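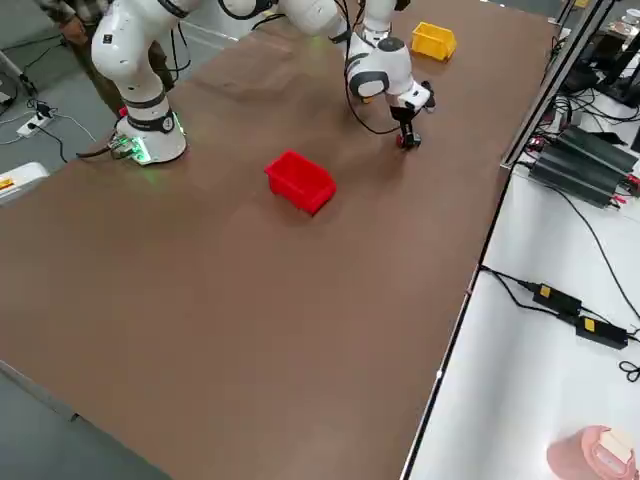 Two robot arms with red and yellow parts bins on a shared worktable.

Hidix opens planning service for first-time buyers of two-arm work cells

Trerdale, Monday. Hidix has opened a planning service for small manufacturers that are preparing a budget for their first two-arm handling cell. The service covers bench layout, power, cabling, guarding and spares, and ends in a costed equipment list that the customer may take to any supplier.

The company reviewed 187 purchase requests before setting the scope. Most gave a price for the arms and grippers and left out the bench, the power supplies and the cable routing. Those items were then bought separately, often after the arms had been delivered.

"The arm is the line everybody checks," said Mbali Mokgethi, head of applications at Hidix. "We ask for the socket positions and the table fixings first. If those are wrong, the delivery date means very little."
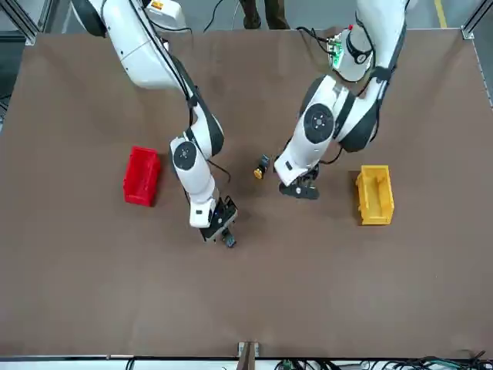 Reach is assessed for each arm on its own and again for the area both arms can enter. Bin positions are fixed at this stage, as moving a bin later can change the gripper angle and the cable slack needed at the wrist. Customers are asked to send samples or drawings of the parts to be handled, including the smallest and the heaviest.

Each plan allows 300 mm of clear bench beyond the outermost bin and lists replacement gripper fingers, straps and power adapters as separate items. Floor cabling is priced both as a temporary run and as a covered duct.

Santoso, which makes small fittings, used the service during its trial period. "We had budgeted for two arms and one bench," said Fatos Mujić, production engineer at Santoso. "The list that came back had a second bench for the power equipment and a longer rail. We moved the order to July and placed it once."

Plans are normally issued within 10 working days of a site survey. Bookings are open to firms with up to 190 employees. Installation is not included and can be quoted by Fultia or by the customer's own contractor.

Press contact: Intan Khoo, Hidix, Trerdale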